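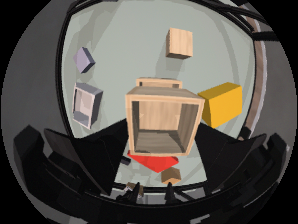 Participants wanted -- household and shop-floor chores study, paid

Balitz is looking for people who tidy, pack, sort or stock shelves for a living, or who just do a lot of it at home. We want to know if machines can do these jobs yet. Short answer so far: some, slowly. Longer answer is why we need you.

Posted 2023-03-11. Sessions start in April.

What it's about

The project is called Jusetti. We train a robot arm in simulation on very plain stuff, wooden boxes, colored blocks, then ask it for things a person would ask for. Put the small one in the box. Move the box first. Clear the table. We have almost 3,000 simulated runs logged and a lot of them are bad in ways our own team has stopped noticing. We need fresh eyes from people who do the real work.

Who we want

Stockroom, packing line, hotel housekeeping, laundry, canteen, school kitchen. Also parents, home aides, anybody who puts the same toys back in the same bin every night. 18 or over. No robotics background, no coding. If you build robots for a living this one isn't for you, sorry, see the engineering page.

Need to be OK looking at a screen for a while. Some of the clips are wide-angle views from the gripper end and they bend a lot at the sides, a few people find that tiring. Breaks whenever you want.

What you'll do

Watch short runs and say where you'd have done it different. Which thing would you pick up first? Would you shift the big box or work around it? Is that grip any good or is it going to drop? Then 2 timed chores by hand at our Prajapati Street site so we have a human time to compare against. Folding and bin sorting, nothing heavy. Then a talk with one of us, recorded, sound only.

We also want to hear which chores you'd hand over tomorrow and which you wouldn't let a machine near. Be blunt. Last round a lot of people told us boxes inside a cupboard were the easy part and the cupboard door was the problem, and we changed the test plan becuase of it.

Places and pay

63 places. Flat fee of $85, paid the same day, plus bus or parking. Whole thing is one visit, half a day. Mornings or afternoons, say which you prefer.

Evening slots only at the Wanano building, and not many -- ask early.

How to apply

Email chores@balitz.example with:
your job, or what you do at home
chore you hate most
morning, afternoon or evening
anything we should know about access, stairs, seating etc

No resume please. Couple of lines is plenty. We reply to everyone but it may take a week, there is only a small team on this and were also running the tests.

Your answers are stored without your name. You can pull out at any point, incl. after the visit, and still keep the fee.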